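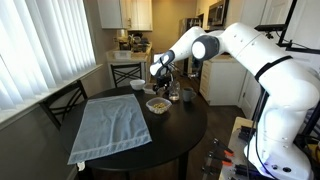
Search this site Search Go

FOR IMMEDIATE RELEASE

Omdale Early Learning Opens Family Read-Aloud Library, Free Take-Home Book Bags for Every Preschooler

Posted Tuesday by the Omdale Early Learning office

OMDALE - Omdale Early Learning opens its Family Read-Aloud Library this month. Free to every enrolled family. No late fees, no cards, no sign-up sheet. Kids pick a bag off the hook on the way out the door and bring it back when they're done with it.

The library starts with 581 picture books, sorted into 70 canvas bags by topic. Bugs. Trucks. New babies. Bedtime. Snow. Being mad at your brother. Each bag holds a mix of short and long books plus one wordless book, and a card with a couple of easy things to do at home. Retell the story with socks on your hands. Find five things in the house that start like the main character's name. Draw a new ending. Nothing that needs a trip to the store.

Books were bought over the winter with money from the fall soup supper and a classroom grant from the Kurup Fund. The Kurup Fund gives small grants to preschools and kindergartens in the county and has helped Omdale once before, with the sand and water tables.

Teachers in all four rooms have been reading from the bags since February so the children already know most of the titles. That was on purpose. Three and four year olds want the book they've heard. They want it again tomorrow too. A child who knows what's coming on the next page will "read" it to a grandparent, a dog, a row of stuffed animals, and that pretend reading is a big part of how the real thing gets started.

The bags are also meant to take some pressure off parents. Families told us on the fall survey that they want to read at home but run out of books, or run out of evening. Of the 71 families who sent the survey back, the most common answer to "what would help" was simply more books, and the second was shorter ones. So there are plenty of short ones. Some take three minutes. Three minutes is fine.

Fourteen of the bags are bilingual, English and Spanish, and have a green ribbon on the handle. Any family can take one. More languages are planned for next year and the school would love to hear which ones people speak at home. Tell your child's teacher or drop a note in the office box.

How it works:

Bags hang in the front hall, low hooks, so kids can reach. One bag per child at a time. Keep it a night or keep it two weeks. Leave it in the return bin by the coat cubbies and the teachers will check it and hang it back up. Torn page? Send it back anyway, there's tape. Chewed corner, same. Lost book, let the office know so we can replace it, no charge.

Please don't mend pages at home with packing tape, it yellows. We have the good kind.

The bags were labeled by the pre-K class as part of there unit on signs and symbols. Each label has a word and a picture, drawn by the children, and a few are hard to figure out. The one that looks like a potato is Whales.

The library opening is an open house. Classrooms will be unlocked, with a story going in each one and families free to wander between them. Flannel board in the Threes room, puppet stage in the Fours, and a quiet corner with pillows for babies and anybody who has had enough. Doors open at 4:30 p.m. Tuesday and close at 6. Crackers and apples. Younger and older siblings welcome. Park on the church side please, the front loop stays open for pick-up.

Families not enrolled at Omdale are welcome at the open house as well. Borrowing is for enrolled families only for now, but the school hopes to put a smaller set of bags in the neighborhood by summer, starting with the Skukton Street laundromat, which has offered a shelf.

Book donations: yes, picture books and board books in good shape. No chapter books, no coloring books, and nothing with batteries. Bring them to the office any school day before 3 p.m.

About Omdale Early Learning: Omdale Early Learning is a play-based preschool and pre-kindergarten for children ages two through five. Half-day and full-day classes. Enrollement for fall is open now.

Press contact: school office, weekdays during school hours. Photos and a sample activity card on request.

###

Recent news

Fall Enrollment: What to Bring
Prodar Playground Fence Repairs Finished
Pre-K Visits the Fire Station
Spring Conference Sign-Ups
Soup Supper Thank You
Snow Day Policy, Updated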